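Projet Motar – galerie du semestre
Atelier robotique, groupe manipulation

Le projet Motar porte sur l'apprentissage par démonstration de gestes domestiques simples : saisir, retourner, déplacer, ranger des objets plats ou peu profonds. Le groupe compte 7 étudiants, encadrés par Musa Nwosu. Les démonstrations sont exécutées à mains nues, filmées en vue subjective depuis la tête, puis découpées et annotées avant d'être transmises à l'équipe chargée du contrôle.

La galerie suit l'ordre du protocole. Les légendes sont reprises du carnet de séance, avec des corrections mineures. Le matériel de calcul et le banc Betancur sont traités dans une page séparée.

Rappel du vocabulaire employé plus bas. Une « prise » est un enregistrement continu. Un « épisode » est la portion de prise comprise entre le premier contact avec l'objet et le retrait complet des mains. Un « contact stable » désigne un intervalle pendant lequel les deux mains touchent l'objet sans le déplacer ; il s'établit à l'annotation, sur la séquence entière, jamais sur une image isolée.

Série plateau

L'objet est un petit plateau rectangulaire à rebord. Le rebord complique la saisie par une pince parallèle : l'écartement utile dépend de la hauteur d'approche, et une approche trop basse bute sur la table. La série comprend 21 consignes, de la pose des deux mains à plat jusqu'à la rotation d'un quart de tour.

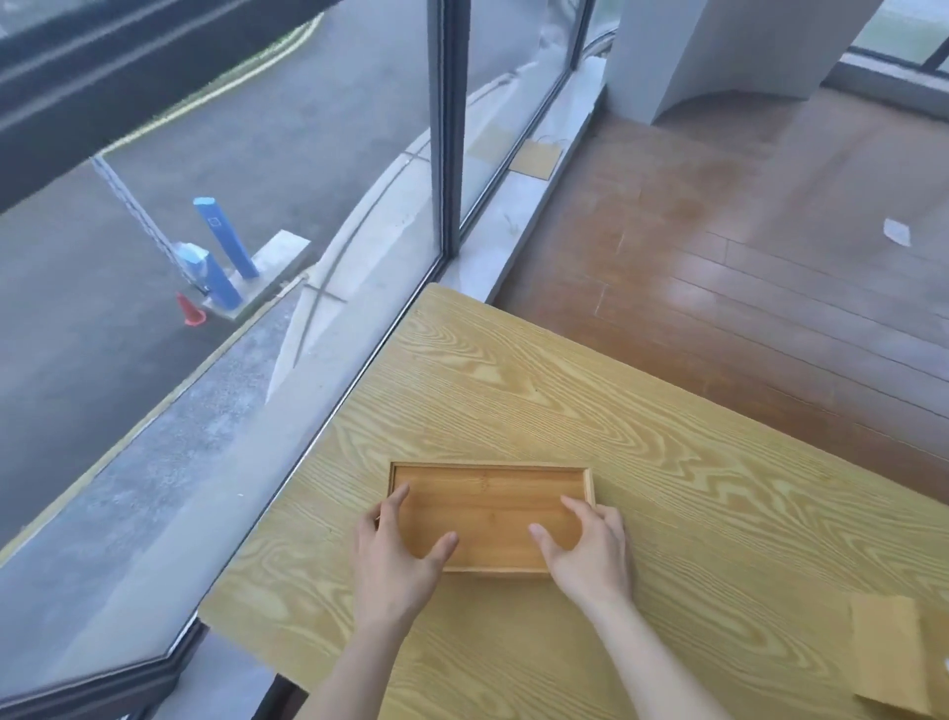 Plateau en bambou sur table en bois clair, une main sur chaque moitié. Vue de tête, avant-bras nus.

Deux remarques à l'annotation. Le veinage de la table est très marqué et perturbe le suivi de points ; le groupe a donc retenu un masque d'objet dessiné à la main sur la première image de chaque épisode, propagé ensuite automatiquement. Par ailleurs, la proximité d'une grande baie vitrée fait varier l'exposition d'une prise à l'autre. Le gain a été verrouillé à partir de février. Les prises antérieures sont conservées, avec un indicateur dans les métadonnées.

Les doigts masquent une partie du fond du plateau lorsque les mains sont posées dessus. Le modèle Warholm, dans sa première version, interprétait cette occultation comme un changement de forme de l'objet. La seconde version reçoit en entrée la position estimée des articulations des doigts – le défaut subsiste pour le pouce, surtout quand il pointe vers le centre.

État du jeu de données

Épisodes annotés, toutes séries confondues : presque 2 000.
Épisodes réservés à l'évaluation : 300.
Format : vidéo, masque d'objet, pose des mains, consigne en texte libre.

Les épisodes d'évaluation ont été tirés au sort par consigne, puis gelés. Ils ne sont pas accessibles depuis le dépôt commun. Toute demande passe par Musa Nwosu, avec indication du modèle testé et de la version du script d'évaluation.

Suite du projet

Le transfert vers le bras Hanell commence par les consignes à deux mains sans levée – pose, glissement, rotation. Les consignes avec levée attendent la recalibration du capteur d'effort au poignet. Les scripts de découpage sont dans le dossier « outils » du dépôt ; la version à utiliser est celle de la branche principale, les autres ne gèrent pas le recalage des horodatages.

Retour à la liste des projets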